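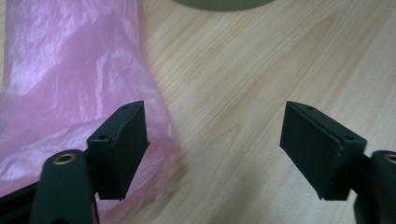
Storing Saved Seed at Home

Bean, squash and corn seed kept from the garden loses vigor mainly through moisture and heat. The methods below suit small household lots.

Drying

Spread shelled seed one layer deep on a plate or a fine screen, out of direct sun. Turn it daily. Do not use an oven, even at the lowest setting. Large seed takes longer than small seed and should be tested before it is packed. A dry bean shatters when struck with a hammer; a bean that mashes needs more time. A dry squash seed snaps when bent.

Desiccant

Silica gel speeds the last stage. Weigh out equal amounts of gel and seed, for instance 100 grams of each, and close them together in a jar with the seed in a paper envelope. Remove the gel after a week. Very dry beans can develop hard coats and sprout unevenly, so check them after three days.

Containers

Glass jars with rubber gaskets hold a seal better than thin plastic bags. Petico and Gronara jars both take a standard replacement gasket. Paper envelopes are adequate for one season in a dry room. Fill jars close to the top.

Labels

Write the variety, the harvest month and the seed count or weight in pencil. Ink fades on some papers. Put a second label inside the jar. Suqin Xu adds the row the seed came from, which helps in tracing an off-type plant.

How much to keep

For corn, save seed from as many good ears as the plot allows. A stock kept from 200 plants holds its variety far better than one kept from 27. Beans mostly self-pollinate and need fewer parents.

Cold storage

Freeze only seed that has passed the hammer or bend test. When a jar comes out of the freezer, leave it closed until it reaches room temperature, or water will condense on the seed.

Testing

Roll ten seeds in a damp paper towel, keep it warm and count sprouts after a week. Below seven, sow more thickly. Below four, replace the lot.

Sunee Wongsuwan
Updated October 28, 2023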